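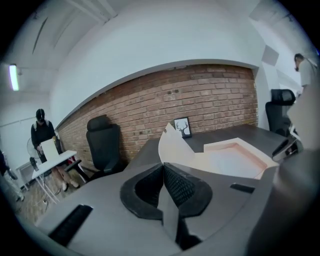 Second-Life Boxes: a data card

Hello! This is the readme for Second-Life Boxes, a table of used cardboard boxes that went back out in the post with something new inside. I sell old knitting patterns and odd bits of crockery, and I've been reusing boxes for as long as I've been selling. At some point I started writing down what each box was, where it came from and how it got on, and then a few other sellers in Dokdale joined in, and now there's a spreadsheet big enough to need explaining.

Each row is one box on one trip. If a box went out, came back and went out again, it gets a new row with the same box code, so please don't treat the number of rows as the number of boxes. There are 1,604 rows in this version.

Last changed: 21 Feb 2022

What's in the download

boxes.csv - the main table, one trip per row
damage_notes.csv - longer remarks on boxes that arrived in a state, joined on trip_id
sellers.csv - a made-up letter for each seller and the kind of thing they mostly sell
box_types.txt - my own crib sheet of box shapes, very much in my own words
old/ - the first version, kept because Henok has a chart that still reads from it

If you only want one file, take boxes.csv. The damage notes are fun to read (Hamdia's especially, she's very cross about a gravy boat) but they're a pain to work with.

Columns in boxes.csv

trip_id
A plain number that goes up by one. There are gaps where I've taken rows out.

box_code
Two letters and a number, written on a bottom flap in pencil. Pencil rubs off! If the code couldn't be read when a box came back, we gave it a fresh one and put "lost" in the notes column.

length_cm, width_cm, height_cm
Inside measurements, to the nearest half centimetre. We measured the insides because that's what you care about when you're trying to get a teapot in. Couriers want the outside, I know. For single-wall board I add half a centimetre each way and it's never caused me trouble, but do your own checking.

board
single, double, or unsure. Look at a raw edge and see whether there's one wavy layer or two. Quite a lot of the early rows say unsure because I hadn't thought to look, and I'd rather leave them like that than guess now.

style
This one needs a bit of explaining, so see further down.

previous_life
What the box carried before, as far as the seller knew. Free text in the early rows, a short list of words after that. "shoes" and "boots" are separate because Lemlem insisted, and she was right, the boot boxes are far sturdier.

trips_before
How many times the box had already gone out with us. Zero means it was new to us, and says nothing about what happened to it before it turned up on somebody's doorstep.

contents
crockery, paper, wool, books, toys, clothes, other

carrier
moynihan, post, hand. Moynihan is the parcel shop on the Flusstead road, and most of our heavier stuff goes through there. Hand means one of us dropped it off in person.

arrived
fine, dented, split, crushed, unknown. It's whatever the buyer told us. Buyers who don't say anything go down as unknown, and please, please don't count those as fine. I did that in the first version and it made everything look marvellous.

notes
Anything else. Expect spelling mistakes, mostly mine.

Box styles and the trouble with them

There are proper trade names and codes for box shapes, and we don't use them. When we started I didn't know they existed, and by the time Liya Teshome told me (she used to order cartons for a candle maker) we'd already got hundreds of rows in. So the style column has our own words:

flaps - the ordinary sort, four flaps on top and four underneath
lid - a base and a separate lift-off lid
tuck - the lid is part of the box and tucks in at the front
wrap - a flat piece that folds around the thing, like a book mailer
cut-down - started as something else and got trimmed by the seller

The one that causes arguments is wrap. Hawi Birhane puts almost anything that opens out flat under wrap, and I only use it if there's no real box shape at all when it's folded up. We tried to settle it one evening with a pile of boxes on my kitchen floor and got nowhere. If style matters to what you're doing, compare within one seller, and leave wrap and tuck lumped together when you mix them.

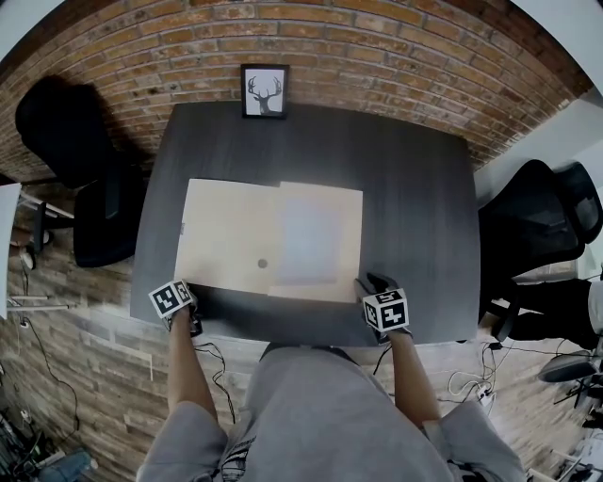
Creases are the other thing I wish we'd recorded from the start. A box that's been folded flat and opened up a few times goes soft along the fold, and once it's soft you can tape it as much as you like and it'll still sag there. From October onwards there's a line in the notes for this, written as "crease ok", "crease soft" or "crease gone". It isn't a column of its own yet. You can pull it out with a text search, just watch for Hamdia Wolde's rows, where she writes "fold" for "crease" throughout.

How the rows were collected

Very simply. Each of us has a paper sheet by the tape gun, we fill it in when we pack, and I type the sheets up when I've got a free evening and something decent on the radio. The arrived column gets filled in later from messages and feedback. If nothing had come back after 14 days I put unknown and moved on.

The sellers all live close enough to swap boxes, and we do, constantly. That means a box can change hands between trips, and the seller letter on a row is whoever sent it that time.

We left out:
padded envelopes and poly mailers
anything over 50 cm on its longest side
new boxes bought in for the purpose, apart from a small batch of Cinberg cartons that Hawi had left over, which are marked "new" in previous_life so you can drop them

Known problems

The sizes bunch up. We all keep the boxes that suit our own stock, so there's a great heap of mug-sized ones and hardly anything long and thin. It'd be daft to use this to say what sizes of box are going about in the world.

Good boxes get more trips. A weak one goes in the recycling after its first outing (or before it), so by the time you're looking at high values of trips_before you're only looking at tough boxes. Henok Tilahun wrote to me very pleased that older boxes seemed to arrive in better shape than fresh ones, and I had to spoil his afternoon.

Tape isn't recorded. I know!

There are 35 rows with a height of zero. Those are wraps where the seller couldn't decide what height meant. Leave them out of anything to do with volume.

Weights were in the old version and I've taken them out of this one. My kitchen scales were reading heavy the whole time and I couldn't work out when it began.

Privacy

No buyer names, addresses or postcodes ever went on the sheets. I read through all the notes before putting this up and took out first names and a couple of order numbers. If you spot one I missed, tell me and I'll pull the file the same day.

Using it

Help yourself. Use it for teaching, for charts, for working out whether your own cupboard of boxes is worth the space. If you publish something, a mention of Second-Life Boxes would be lovely, and I'd like to read it, even if it's a bit rude about the measuring.

To load it, any spreadsheet program will do. The file is comma-separated with a header row. Notes that have commas in them are wrapped in double quotes, and if your columns go skew-whiff halfway down, that's where to look first.

Things I'd like to add

A proper crease column
Tape type, even if it's only paper or plastic
Something on damp, as my shed and Lemlem Chala's garage are very different places to keep cardboard
A second person measuring a few of the same boxes, to see how far apart we are

Liya has offered to match our style words to the trade codes for the next version. Until then box_types.txt is the best there is, and corrections to it are welcome. Send them through the contact form with the box code in the subject line, if there is one.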